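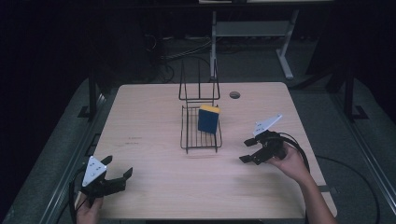 Station 2, sponge and rack task, both hand grippers open.

# Station walk-through, Sumanside training room

Date: 2025-08-09
Checked by: Santeri Heinonen
Covers: tables, hand grippers, cables, floor, work pattern

Marks: OK / FIX / WATCH

**1. Table and task items**

- Tabletop stable, corners rounded, no splinters - OK
- Rack sits flat, no wire ends sticking up - OK
- Grommet hole clear - OK
- Faint marks on the left side of the top - OK. Surface only. Please don't sand them, the last sanding left a rough patch on station 4.

**2. Hand grippers**

- Fingers open and close without sticking - OK on stations 1 to 3, FIX on 4 (left hand is slow to open)
- Marker plates tight, dots clean - OK
- Grip comfortable for a full block - WATCH. Two people from the old packing line said the right one pulls on the wrist when the cable hangs over the side. Try a clip at the forearm.

**3. Cables and floor**

- Gripper cables have enough slack to reach across the table - OK
- No cable in the standing area - FIX. There is one lying across the carpet on the right side. Tape it or run it along the rail.
- Power strip off the floor - FIX. Same note as in July. Mount it under the white table behind the station and gather up the loose cables next to it.
- Post brackets tight, rails not in the way of feet - OK. Rails are easy to miss when you step back. Yellow tape ordered from Trelley, 200 feet.

**4. Lighting**

- Table surface - OK
- Back corners of the room - WATCH. Too dark to see what you are stepping over. Facilities has the request.

**5. Work pattern**

Added to this list when the Seten cell took over the night wash and six people moved to demonstration work.

- Block length posted at each station - OK, 45 minutes
- Target posted - FIX. Station 1 still says 200 runs a shift. The agreed number is lower for new people and the sheet needs to say so.
- Breaks taken away from the station - WATCH. People stay and tidy up their items instead. That is not a break.
- Swap between tasks at least twice a shift - OK

Comment: the team logged 570 runs last week across all stations. Sore thumbs came up more than anything else, almost always after the small-item tasks. The old job was heavier on the back and this one is all hands and wrists, so the stretch card from the packing line doesn't fit anymore. Kaushik is sending a new one.

Comment: several people asked if their pay grade stays the same after the move. Not a safety item, passed to HR, but I said I would write it down.

**Open items: 8 before today, list on the door updated**

Next check after the station 4 gripper is back. Do not use station 4 until then - sign is on the table.

S. Heinonen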